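The Wednesday Box, Without the Wednesday

18 Dec 2024

We stopped getting the produce box in November. I have had a few emails asking why, mostly from people who started getting one after I wrote about it here, so I am putting the whole answer in one place.

First, nothing went wrong with the box. It came from Felcombe, a farm shop a short drive from us, and the quality was fine nearly every week. The eggs were very good. The potatoes had dirt on them, which I like. When a head of cabbage came in bad they took it off the next bill without arguing. If you live near them and cook most nights for four or more people, I would still tell you to sign up.

We are two people. For a while we were three, and that was when the box made sense. My nephew stayed with us for most of last year and he ate whatever was in the kitchen, often standing up. After he left I kept the same size of box out of habit, and after a few months I noticed I was making soup every weekend out of things I did not want to eat. I froze the soup. Then I ran out of freezer.

So I started keeping a notebook. I wrote down what came in, what we ate, and what went in the compost. I kept it up for 16 weeks. I did not weigh anything after the first few days because it was a nuisance, so these are not scientific numbers. I went by the item. One onion was one item, one bunch of chard was one item, and a bag of salad was one item too, even if we ate half of it.

Over that time 276 items came into the house in the box. I threw out about 30 of them. That is not terrible, and when I told my sister she said it was better than hers. What bothered me more was how many I had marked with a small s for soup, or a small g for given away. Those took up most of some pages. I was paying for a box of food and then driving a good part of it to Oana Sima, who lives at the end of our road and has three boys.

Oana was happy to have it, but she pointed out that I could just buy what I needed and she could do the same. She does her shopping at the Ene market, the one in the old bus depot. I had been there once years ago and remembered it as crowded and hard to park. It is still hard to park. If you go before nine it is not crowded.

What I do now is go to Ene once a week with a list, and I buy fruit separately from everything else. Fruit was where the box was weakest for us. Apples were fine, but they sent a lot of soft fruit in the summer and it had a day in it at most. And they never sent bananas, for the obvious reason, so I was at the supermarket anyway and would come home with other things.

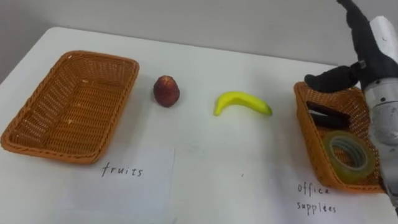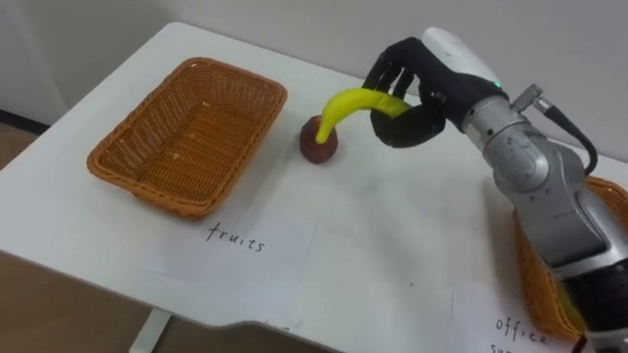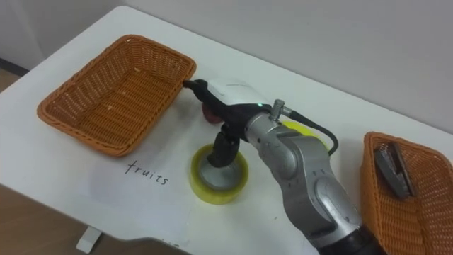
Wicker basket on a white table

I have changed my mind about where fruit should live. I used to keep nearly all of it in the refrigerator drawer, where it lasted longer and we forgot it. Now apples and pears start out on the counter, and I only put in the refrigerator what we are not going to get to in a few days. Berries go straight in. Peaches stay out until they give a little when you press near the stem, and then they go in too. Bananas I keep away from the rest, as they do hurry other fruit along. I tested this with two pears from the same bag, one next to the bananas and one on the windowsill in the other room. The one by the bananas was ready two days sooner. I suppose the windowsill is also colder, so take that for what it is worth.

Vegetables I have not changed much. Onions and potatoes are in the hall closet in separate paper bags. Carrots are in the refrigerator with the tops cut off. I wrap celery in foil, which I learned from my mother and have never looked into.

The money came out closer than I expected. The box was the same price every week, and the market is not. In a cheap week I spend a good deal less, and then there will be a week when I come home with a big piece of cheese and it evens out. If I leave the cheese out of it we are ahead. My husband says it is not fair to leave the cheese out of it.

There is one thing I miss, and that is being sent something I would not have picked. I had never cooked kohlrabi before the box. I had never bought celery root either, and now I make it every couple of weeks, mashed with one potato and a lot of butter. With a list in my hand I tend to buy the same eight or nine things. To get around this I have been letting Terence Catterall choose one item for me. He has the stall nearest the side door and he sells mostly roots and squash, along with a few apples from his brother. I ask him what he has too much of. Last time it was a squash called Sivitz, gray-green, very hard skin. I had to cut it with the bread knife. The flesh was dry and a bit like chestnut, good roasted, and I think it would be dull boiled.

I roasted it like this. Half of the squash, seeds out, skin left on, cut in slices as thick as a finger. Oil and salt. A hot oven until the edges were brown, and I turned the slices over once. At the end I put on some chopped sage and the last of a jar of chili flakes. That used up 700 grams or so of squash and fed the two of us with a fried egg each - the other half is still wrapped up on the bottom shelf.

A few people asked about other box companies. I tried Skundham for one delivery, before I gave up on the idea. They let you swap items online, which sounds like it would solve the problem. I found I was sitting at the computer swapping nearly everything, and then it was a shopping list with a delivery charge. The packing was neat. There was a good deal of paper in it, and I used that to start the stove.

If you want to try the notebook yourself, keep it where you unpack the food, with the pen tied on. Mine wandered off twice in the first week and I had to borrow one from the car. Four weeks would probably be enough to tell you what you need to know. I went on longer than that mainly because there were pages left.

Felcombe told me I can start again whenever I like, and I may do it in the summer if we have people staying. I still stop in there for eggs.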